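Idstead vintage fair, quick write up before I forget it all

Got in at 9, doors already open, line for coffee longer than the line for tickets. March so everyone in coats, which you then have to carry. Wore the wrong shoes. Always wear the wrong shoes to this one.

Basket of greens, Idstead.

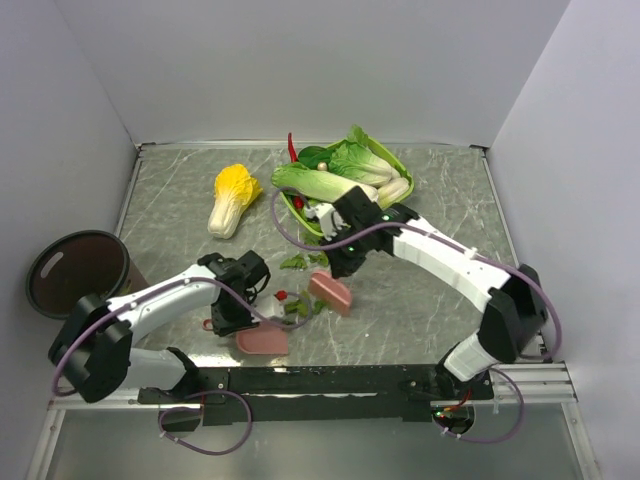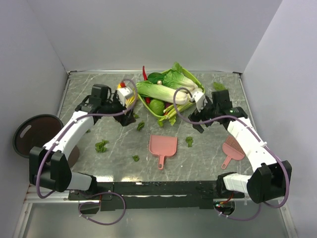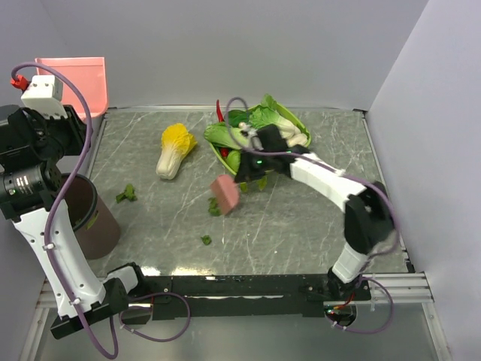 Upstairs: dresses and coats

The good stuff, as usual. Sunita Sisodia had her rail right by the stairs, mostly seventies maxi dresses plus one black crepe number with jet buttons down the back. Tried it on over my jeans behind a curtain. Too short in the body, sob. She says crepe is getting hard to find without shiny patches from bad ironing, so check under a bright light before you pay.

Next to her Sellevum, who only do coats. Big wool swing coats, a camel one I walked back to three times. Lining was torn at one armhole and the price didn't budge. Left it. Regretting it already.

Heikki Lappalainen had knitwear in from Finland, heavy cardigans with pewter clasps. Smelled of cedar, no moth holes that I could find and I did look. Bought the dark red. Sleeves are long, will turn them back.

Downstairs: beads, buttons, bits

This is where my money went. Kivi had trays and trays of loose glass beads sold by the scoop, old Czech ones mixed in with newer. You have to dig. I dug for the best part of an hour and came away with a bag of matte green ovals and some tiny amber colored ones for the fringe on the clutch I keep saying I'll finish.

Grigore Crăciun was mending beaded bags at his table. He showed me how he knots off behind every few beads so if one thread goes you don't loose the whole panel. Going to steal that. His own bags start at 177, fair for the hours in them but not today.

Sernetard was a let down. Last time they had boxes of rhinestone clips, this time mostly new chain and a lot of resin. Nice people tho.

The talk

2 o'clock in the side hall, Sigita Ķēniņš on storing sequins. Room was packed, I stood. Main points from my notes:

Fold as little as you can, tissue in the folds
Old gelatin sequins hate steam, keep the iron well away
Never hang a heavy beaded dress, lay it flat
Cotton bag, no plastic

Mine are all hanging. Oops. That's the weekend sorted.

Getting there

Parking full by mid morning, use the field behind the church. Bring cash, the card readers kept dropping out. Somebody at the desk said about 2000 people come through over the whole thing and the stairs felt like it. Bags get checked on the way out so keep your reciepts.

Missed Vija Toom's hats completely, she'd packed up by the time I got round. Will email her about the green cloche.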